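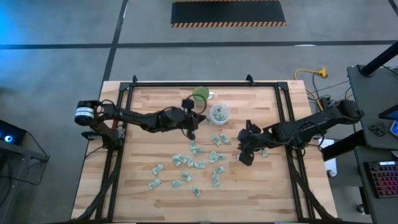

*Slide 1: two arms, two cups, and a lot of folded dollar bills.*

**Notes for the club talk, 26 November 2023.** Leave slide 1 up while people find seats. Don't start until the door's shut, it squeaks.

Hi everybody! I'm Afroza, I'm in my second year with the robotics club, and I'm going to talk about money. Well, picking up money. We've spent this whole term on one task and we still aren't bored of it, which says something about us (pause, see if anyone laughs).

So the task is: folded bills on the table, get them into a cup. A little kid could do it. I thought we'd be done in a weekend and then we'd move on to the fun stuff. Ha.

**Why bills**

Halyna picked them. We'd been doing foam blocks, and foam blocks are very forgiving, you can grab them badly and they squish and up they come. Bills don't do you any favors. Fold one up and it wants to unfold. It sits a tiny bit off the wood on one side and flat on the other, and the side you want is never the side facing you.

Look at how they're sitting on the slide, by the way. Some are lying flat and there are a couple tipped up more on end. The tipped ones are a gift! You come straight down, close, done. The flat ones are where all our time goes.

(Point at the two grippers. Don't stand in the projector like at rehearsal.)

**The two-arm problem**

We called our control program Oron. Béla wrote the first version, and Renata and I rewrote most of it, sorry Béla. The first version treated the arms as two separate robots that happened to share a table. Each one went after the closest bill. You can guess what happened when the closest bill was the same bill.

What we do now is dumb but I like it. Each arm has to ask for the middle of the table before it goes in. If the other one's already there, it waits or picks something on its own side. It's slower, and I thought it'd bug me, but watching them take turns is weirdly nice.

Show the clip here. If the clip doesn't play, just keep going, don't fiddle with the laptop.

**Numbers, quick**

We ran 70 tries with the old fold, where we just bent the bill in half, and got 39 bills in the cup. Then we switched to the small packet fold you see on slide 1 and things got a lot better, but we changed the gripper speed the same week, so I can't tell you which one did it. Yes, I know. Hannelore already yelled at me. We're redoing it with one change at a time.

Our goal is 1000 tries before the Cekport meet in February. We take shifts of eight tries each and then swap, after that you start getting sloppy about how you lay the bills out and you put them all in the easy spots without noticing. I do, anyway.

**Stuff I'd tell a new team**

- Fold all your bills before you start. Folding while the arms wait is miserable.
- Keep the layouts messy. Ours looked like a parade for the first two weeks and the program got really good at parades.
- Check your cables every time an arm does a big reach.
- Write down the misses too! Renata keeps a notebook and it's been more use than any of our logs.
- A clear cup is great for people watching and kind of a pain for the vision code. Ask Béla about this one, he has feelings.

**If there's time**

Tell the Trallitz story (short version, skip the bus part).

Thank Hannelore for the lab hours. Thank Halyna for lending us her actual dollars, and tell her she's getting them back after the meet.

Questions. If somebody asks about coins, hand it to Renata.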